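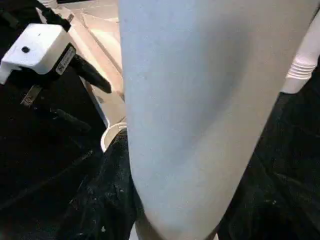
I've wanted a decent set of shelves for the utility room for years, and for years I've put up with a wobbly metal thing from a closing-down sale that rusted at the feet and left orange rings on the lino. Ours is a damp little room. It has one window that sticks, a boiler, and a door to the garden that everybody leaves open, so wood swells and cheap metal goes brown. Everything without a home ends up in there too, including the sort of gadget with a white cap, a black cable out of the back and a sticker printed so tiny you need your good glasses for it. So when the Nultora plastic shelving came up at £49 I ordered it that same evening, before I could talk myself out of it (I'm very good at talking myself out of shelves).

It's the white one with round poles and push-fit joints. There's a grey version as well but it was out of stock, and anyway I like white in a dark room. You choose the narrow or the wide. I went for the wide and then had a small panic about the boiler, but it fits with enough room to get a hand down the side.

I should say what I had before, for anyone comparing. The first was the rusty one. Then came a Juston, which was a sort of folding rack on castors. I know people love theirs! Mine rolled away whenever I leaned on it and the shelves were made of bars, so anything small tipped over or dropped through. It's in the greenhouse now with seed trays on it and it's perfectly happy there. I also looked hard at the Povel, but you have to screw it to the wall, and our utility wall is the crumbly kind where you drill a hole for a small plug and get a crater.

Putting the Nultora together is easy on paper. The poles go into sockets, the shelf goes on, more poles go in, and up you go. The instructions are all drawings and no words, and most of the drawings are clear. The one I'd complain about is the page with the bottom shelf, where it's very hard to tell whether you're looking at the top or the underside. I guessed wrong and had two poles in before I noticed. Getting them out again took a lot of twisting and some language. If you only remember one thing from this review, look for the rim and check which way it faces before you push anything home.

The joints are tight. I mean properly tight, the kind where you think it's in and then you lean on it and it goes in a bit more. I'm glad of that now it's up, but if your hands are bad you'll want help. A rubber mallet would be the obvious thing. I used the heel of an old slipper over my fist and it did fine.

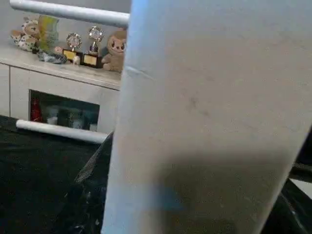

One reader asked whether the shelves sag in the middle, having been let down by another make that bowed like a hammock under a few tins of paint. She said hers had gone by August after being bought in the spring, and the shop wouldn't take it back once it had been used. I felt for her, as that's exactly what I was worried about. So far mine has a very slight dip on the shelf with the washing powder and the big bottles of vinegar, and you'd only see it if you crouched down and looked along the edge. The tins of paint I've put at the bottom. I would do that with any plastic shelf, whatever it says on the box, and I wouldn't keep a sewing machine on the top one.

The shelves have a raised rim. I was in two minds about this when I ordered. It's good for stopping things rolling off, and when the fabric softener leaked last week the puddle stayed where it was and didn't run down the back on to the ironing. On the other hand a rim collects fluff, and you can't just sweep a cloth off the end, you have to lift everything and wipe it out like a tray. In a room with a tumble dryer that's a lot of fluff. I've started laying a sheet of old lining paper in each one and changing it when it gets grim.

It's also a bit of a nuisance for wide boxes. I had a set of storage boxes from Väisänen that I was sure would go on two by two, and they would have done on a flat shelf, but the rim steals just enough that the last one sits up on its edge looking silly. Measure the inside of the shelf and don't trust the size on the website, as that's the outside. I've moved the spare box upstairs and it has jumpers in it.
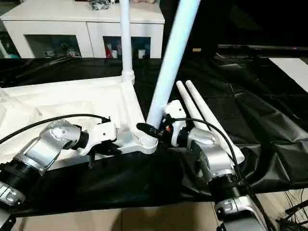

Cleaning is otherwise very easy. Warm water and a drop of washing-up liquid gets everything off, even the boot polish. I did try a cream cleaner on one mark and it dulled the shine in a patch, so stick to the soft stuff. The poles wipe down in no time. Dust does gather in the ridges at the joints, and for that I use an old toothbrush, when I can be bothered.

Is it steady? On a flat floor, yes. Our floor isn't flat, it dips towards the garden door, and I had to fold up a bit of cardboard for one corner. Adjustable feet would have been a lovely touch at this price. Once it was loaded up it settled down nicely, and it doesn't rattle when the machine spins – the old one used to sound like a tram going by.

The smell is worth mentioning. It had that new shower curtain whiff when I opened the box, quite strong, and it hung about for a couple of days with the window open. It's gone now.

Delivery was fine, although the box was enormous and left leaning against the bins. One pole had a scuff on it, which I turned to the wall. I didn't bother to write in and ask for another.

I'd buy it again for a utility room, a garage or a big larder. I wouldn't have it in a living room, it does look like what it is. The guarantee is 13 months, an odd number, and you have to register on their website to get it, so keep your receipt somewhere sensible. Mine's in the drawer with the takeaway menus.

Posted Monday, February 3, 2020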